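Daylight belongs on the maintenance sheet

Most vision cells are tuned once, at install, and the lighting is then treated as a fixed part of the building. I think this is a mistake. In a small cell with a window, the curtain is a component and should be listed with the gripper pads and the filters.

Our Akero cell sorts small castings under a lamp rated at 55 watts. With the curtain edge off the window frame, the camera rejected good parts at nearly 800 a shift. Raising the exposure limit hid the fault until noon. Culura, who supplied the cell, suggested retraining on 3,000 more pictures. Working the edge of the cloth by hand against the frame took less effort.

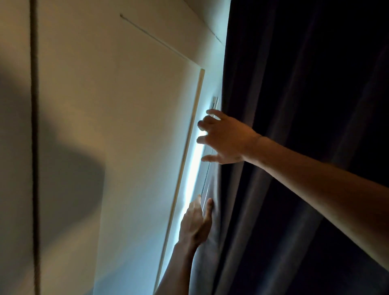
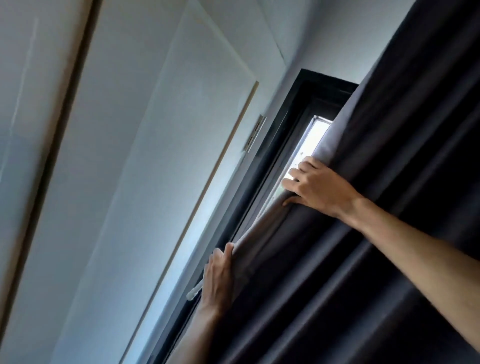
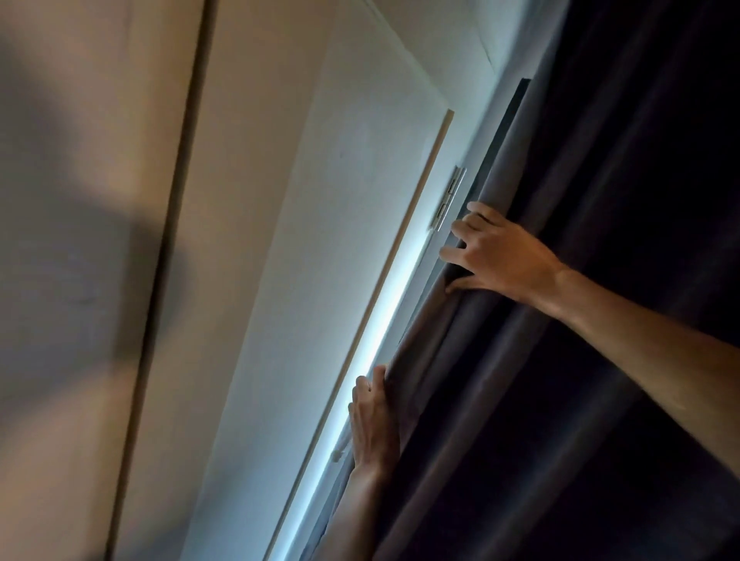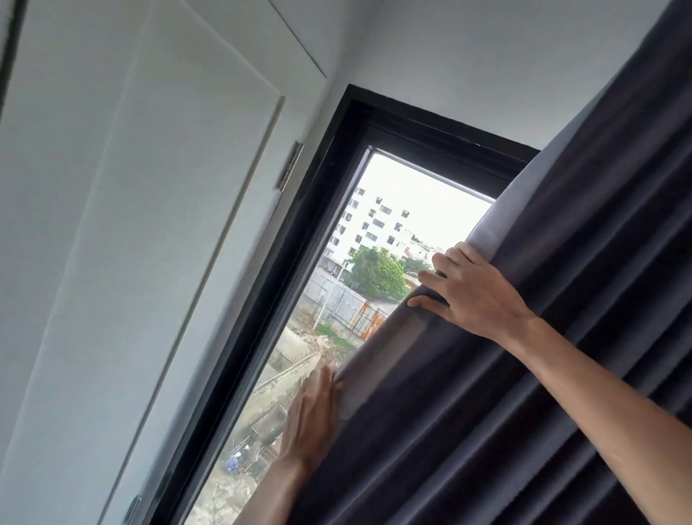
What to write down

The usual log records software version, belt speed and lens cleaning. Add one line for the curtain edge and one for the meter reading at the part tray, both taken with the lamp off. Take them in the morning and again at 2 p.m. A reading in May says little about November.

The objection is that a good model should tolerate stray light. It should, within limits, and the limits ought to be measured before anyone pays for retraining.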